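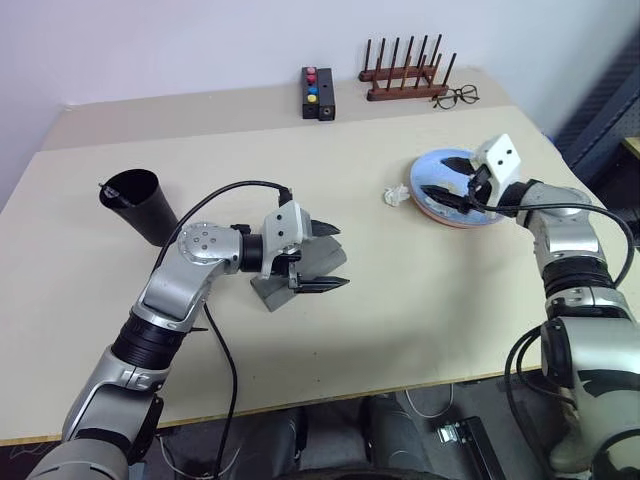 Members of the Colirach workshop say their two-armed robot, a shared build they call Kaso, will be clearing the dinner table by the end of the year. That is a big promise from a group that started putting the thing together in July. The build now has a light beige table to work at, with a dish rack standing toward the back and a plate with a pale blue top and an orange rim for practice. One gripper presses its two black fingers down on the plate, while the other is spread open over a gray L-shaped block. Pressing on a plate is a long way from washing one, or even from getting it into the rack in one piece.

The group puts its spending so far at $815, a figure that leaves out the arms. Those came on loan from Buschmann, a local machine shop, and have to go back if the shop wants them. Any household hoping to copy the project would need to find its own pair, and the workshop's build notes do not say what that would cost.

The notes do include one set of results. In a trial last week the robot was given 40 tries at moving a plate from the table to the rack, and the group counted 19 of them as good. A try was good if the plate ended up in the rack and stayed there for 10 seconds. Plates that needed a nudge from a person were counted as good too, a detail that appears only in a footnote. How many were nudged is not recorded.

There is also the matter of what the test leaves out. The plates were clean and dry, one at a time, and set down in nearly the same spot. No forks, no glasses, no leftover rice. The workshop says those will come later, once the software can handle a plate that has been turned or moved – the kind of thing that happens at every real dinner.

Supporters point to Dramudetti, the control program members wrote for the project, and say it gets better each week. It may. But the notes give scores for a single trial, so there is nothing to compare them with.

The workshop plans another trial with the same plates and has agreed to count nudges separately this time. Its build notes are pinned up by the front door and can be copied for free.

3 Sep 2022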